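Zurklow Table List - messages to the list
Subject: Re: Pale tabletops, what do you put on yours?
Date: May 26, 2022 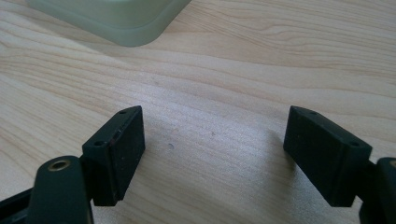 Hi all,

I am so glad this came up, because I have been waiting for an excuse to go on about my table and my family stopped listening sometime in December. So, pull up a chair!

First the quoted message, for those who get the digest:

> We finally picked up a big pale table from the Halton sale and I love it,
> but I'm scared to use it. Every crumb shows. The people at the sale told
> us to oil it, my brother-in-law says varnish, and the booklet says
> nothing at all. Do those of you with light wood cover it up, or do you
> just live with the marks? Also, how do you keep it from going yellow?
> Ours is by a window and gets sun most of the day.

Live with it! Please don't cover it up. I did that for most of our first year (a quilted thing underneath and an oilcloth on top, the works) and one morning I pulled it all off to wash it and sat there with my coffee just looking at the grain. Long soft bands running off at a slant, like the lines on a hiking map, and over on one side they go all wavy. I had owned that table for months and hadn't seen it. The oilcloth went to the garage and it's still there if anybody in Trallow wants it, free.

On to the finish. Ours had worn down to nearly bare wood in the middle when we got it, from the last owners. I didn't want shine, so varnish was out for me, though I know some of you get beautiful results with it. I used the white hardwax oil from Kozłowski, the paint store on the corner past the post office, and it dried to a nice flat finish that doesn't glare when the light comes in. The white version has a little pigment in it and that's what fights the yellow. Clear oil will warm the wood up quite a bit. If you like honey, go clear. If you fell in love with the table for being pale, go white, and test it on the underside first.

What I did, start to finish:

Emptied the room as far as I could and vacuumed the table, including the edges.

Sanded with the grain, by hand, 120 and then 180. I took almost 8 evenings over it but I'm slow and I had the radio on. A normal person could do it in a weekend.

Wiped it down with a barely damp cloth, let it dry overnight, and went over the raised bits very lightly.

Put on one coat, thin, thinner than you think, and buffed it off with an old T-shirt. Then a second coat the next day. Lay your oily rags out flat outside to dry, don't ball them up in the trash. They can catch fire on their own and I am not kidding about that one.

After that I kept everybody off it for 7 days, which was the hardest part of the whole business. We ate on our laps.

Day to day I do very little. Dry cloth for crumbs, damp cloth with a drop of dish soap for anything sticky, then dry again. No spray cleaners and no scrubby side of the sponge. Specks do show on pale wood, you're right about that, and I've come around to thinking of it as a favor. On our old dark table I'd find last week's jam with my elbow.

Plastic tubs and trays are fine to stand on it, I do it all the time, but lift them and wipe now and then. Water likes to creep in under a rim and sit there, and a ring on light wood takes some getting out. If you do get one, let it dry all the way before you panic. Half of mine faded by the next day. The stubborn ones I rub with a bit of the same oil on a white pad (not a colored one, the color can come off on the wood, ask me how I know).

About the sun: move things around! That's my whole method. If a bowl stays in one spot all summer you'll have a bowl-shaped patch by fall. I turn the table end for end a couple of times a year too, and it has stayed very even. Ours is 96 inches long so it takes two of us and some language, but it's worth it.

One question back to you. Does yours have a bare underside? Ours did, and I put a coat on there as well so both faces would take up damp at the same pace. I'd love to know if anyone else bothers, or if I spent an afternoon lying on the floor for nothing.

Oh, and a small tin was plenty for two coats on the top. I have a good bit left over and will happily decant some into a jar for anyone who wants to try it on a corner before buying. Write me off list.

Enjoy that table, eat on it tonight!

M.

--
To stop getting these messages, send a blank message to the list with "leave" in the subject line.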